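How to Taste a Wine Without Believing the Label

Back labels promise a lot. Puner, a winery I've bought from for years, once put "ancient clay vessel tradition" on a bottle that tasted like any other supermarket white. Before you pay extra for a story, try the wine blind at home.
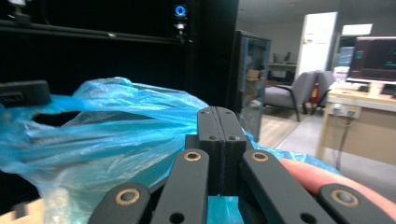
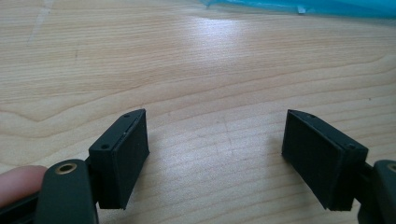 Blue plastic and a black gripper, seen twice.

1. Buy two bottles of the same grape and year, one with a fancy story and one without. I used a Giltard and a Wasilewska, 54 dollars and 80.

2. Hide both in paper bags and have someone else number them. Take off the foil too. Foil gives away more than you'd think.

3. Serve them at the same temperature. For an amber wine, 50 to 54 degrees Fahrenheit is a decent place to start. Most pages tell you to go warmer, and I've never found their reasons convincing.

4. Pour small and write your notes before anyone talks. If you put "honeyed," ask yourself whether you smelled honey or read it somewhere.

5. Switch the order and taste again. If your favorite changes, you don't have a favorite yet.

6. Only now take off the bags.

Vovum sells a tasting kit with scented vials for this. I tried it in November and my notes got longer, but my guesses got no better. Plain water and bread will do. Keep the scores and repeat with new bottles before you decide that clay, oak or anything else is worth the money.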